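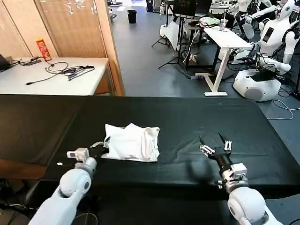

The Cloth on the Table

By Torunn Lindqvist
December
361 shares | 50 comments

I own one good tablecloth and it's black. My mother thinks this is morbid. She has a drawer full of cream damask at her place in Ikilholm, all of it ironed, and she looks at my table the way other people look at a motorcycle.

But I love a black cloth! I bought mine years ago for a craft fair, where I had a table of handmade soap and a terrible spot by the restrooms, and the soap looked wonderful on it. White soap on black fabric looks like it costs twice as much. I sold out by two in the afternoon and went home thinking I was a genius (I was not, the next fair I sold four bars).

Since then the cloth has been on everything. It has covered a ping-pong table, a door laid across sawhorses, and my sister's desk when we needed somewhere to put the cake. Anything pale looks good on it. A plain white cotton bag, the crumpled kind you stuff in a coat pocket on the way to the store, suddenly has folds and shadows and a bit of dignity. Try the same bag on a beige couch and it's laundry.

The trouble is creases. Black shows every one, and if the fabric has any shine to it at all, the light finds the fold lines before it finds anything else. I used to keep mine folded in a square on the closet shelf, and it came out looking like a road map. Now I roll it around a cardboard tube from the fabric store, which helps a lot, and if I'm feeling energetic I run a steamer over it once it's on the table. I don't iron it. I ironed it once, too hot, and there's still a glossy patch the shape of the iron near one corner that I hide with a plant.

Lint is the other thing. My cat Rado is mostly white and believes the cloth was put there for him. I go through lint rollers at a shocking rate — the sticky ones, the big ones meant for couches — and I've made my peace with it.

If you're buying one, measure the drop as well as the top. Mine hangs down nicely on one long side and comes up short on the other, so I always push the short side toward the wall. I've been eyeing a longer one at Fellent, the fabric place behind the post office, where they'll hem it while you go get coffee. The woman there wanted to sell me navy. I held it up to the window for ages and very nearly said yes, and then I pictured my mother being pleased about it and asked to see the black again.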